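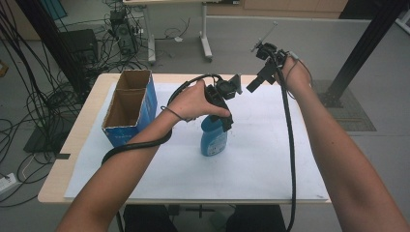
You can't put the bottle in first, she said, because then you've nothing left to put in and you'll only take it out again. I had her on speaker, propped against the kettle, and I could hear her eating toast.

I said it was a box with two halves and one bottle, so surely first and last came to the same thing. She said that was exactly the sort of remark our mother would have made, and we both went quiet for a bit, and then she went on with her toast.

I should explain about the bottle. It's blue, it's plastic, it has a little white label low down on the front, and it stood on the window ledge of the back bathroom in Mernside for the whole of my childhood. I never once saw anybody use it. It was For Best. Guests were shown to that bathroom and guests, being polite, used the soap. When we moved to Hinley the bottle came too, on my mother's lap, in the front seat of the van (the cat went in the back with the lamps, and let everyone know it). And when my mother went into the home she took it along with her, together with the good towels and a radio that only got one station.

So when it came to me I didn't know what to do with it. You can't throw it out. You can't really use it either, after all that. I had it on top of the fridge for a fortnight, where it looked at me every time I wanted milk.

It was my sister's idea that it should go to her. She has lived in Proseck for years now and has a proper bathroom with a proper ledge. Post it, she said. Just wrap it up and post it! As if I were a person who had boxes.

Well, I had one box. It came from Rácz, the grocer on our corner, who'll let you take whatever's stacked by the back door provided you ask nicely and buy something. I bought a jar of cherries. The box is blue on the outside and plain brown inside, with a bit of cardboard down the middle making two compartments, and I was so pleased with it that I carried it home with the flaps up like a cake.

Then I spread a big sheet of white paper over the table. I don't know why I felt it needed the paper. My mother always put paper down, for shoes, for sprouts, for cutting our fringes, and I suppose my hands simply went and did it. It wanted to lie crooked. I smoothed it from the middle the way she used to, and it lay a little less crooked, and I stood the bottle on it and felt ridiculously formal, as though one of us was about to make a speech.

Right, said my sister. What else is going in?

I hadn't thought anything else was going in. But there was the other compartment, wasn't there, and it did look mean to send a box half full of nothing all the way across Europe. So I went round the flat in my socks, calling things out. The egg timer? She had one. The tea towel with the lighthouses? She'd given me that, thank you very much. The recipe tin?

There was a pause at the recipe tin.

Is it still rusty, she asked, and I said of course it was still rusty, it was rusty when we were born. I brought it through and put it down, and pushed it over to one side while I went looking for tape, and pushed it back again when I couldn't find any. When I finally lifted the lid, everything smelled of nutmeg and cupboard. The cards were all in there, 256 of them according to the number she'd pencilled on the last one. Five were for gingerbread. They were all the same gingerbread, too, except that the treacle went up each time, and on the last she'd written TOO MUCH and underlined it.

I read that one aloud and my sister laughed so hard that she had to put the toast down. Then she wanted the parsnip soup, and then she wanted the Christmas one with the burnt corner, and I sat on the edge of the chair reading out ounces for the best part of an hour. My tea went cold. At some point I noticed it was getting dark and didn't do anything about it.

I picked up the tin to read what was stamped on the bottom, which neither of us could remember. It turned out to be the name of a biscuit firm and the number 818, and we had a long argument about whether that was a price or a telephone number. And there on my nice clean paper was where the tin had been.
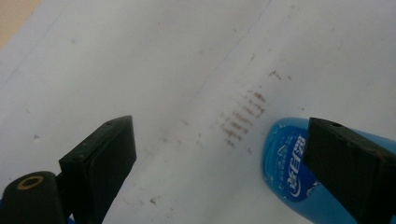 Brown streaks on the white paper.

I told her it had left marks. She asked what sort, and I said oh, little ones, side by side, like somebody trying out a brush. She was quiet again. Then she said, do you remember the shelf?

I did remember the shelf. In the Mernside kitchen the tin lived above the cooker, and when they finally repainted, the year of the yellow, there was a patch of rust on the wood that came up through every coat. My father sanded it. My father had views about it. In the end my mother put the tin back on top and said there, gone, and it was never mentioned again in his hearing.

I'd been going to scrunch the paper up and use it for padding. I had actual scrunching hands ready. But now I couldn't, somehow, and I said so, and my sister (who irons pillowcases and doesn't hold with sentiment) said well then fold it, you daft thing, fold it flat and put it in down the side.

We had our first real disagreement of the evening after that, and it was over who should keep the tin. I said she should, because she cooks. She said I should, because I'd only live on crackers otherwise. I said I had done perfectly well on crackers. She said that the bottle was coming to her and it wasn't right for one person to have the bottle and the tin, it would upset the balance, and I asked what balance, and she couldn't tell me, but I sort of knew what she meant.

In the end we went halves. She would have the bottle, and the gingerbread cards, and the burnt Christmas one. I'd keep the tin and all the rest, and copy out the parsnip soup in my best writing by the weekend. The second compartment would get the cherries from Rácz, which I'd never really wanted in the first place, wrapped in the lighthouse tea towel. She said she'd know if I'd swapped it for another one. I said I only had the one.

So I put the lid back on the tin, moved it to the draining board where it could mark whatever it liked, and stood the bottle ready.

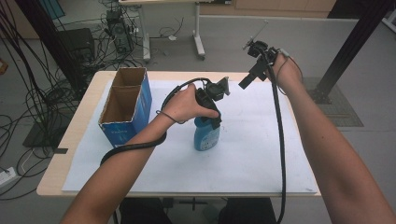
Does it go in with the top up or lying down?

Top up, with the towel round it and the cards tucked in behind.

She made me say it back to her. Then she asked whether the lid was screwed on tight, and I gave it a turn, and then she asked me something she must have been wanting to ask since we were small, because her voice went quite young. She asked what it smelled of.

I said I'd never opened it. She said she hadn't either. Thirty-odd years on a ledge and neither of us had dared.

Shall I, I said.

I could hear a tram go by at her end, and somebody on the stairs, and her thinking.

Don't you dare, she said. Wait till I've got it. I'll ring you, and I'll do it with you listening.

I told her you can't hear a smell. She told me to find the tape.

Posted Friday, October 22, 2021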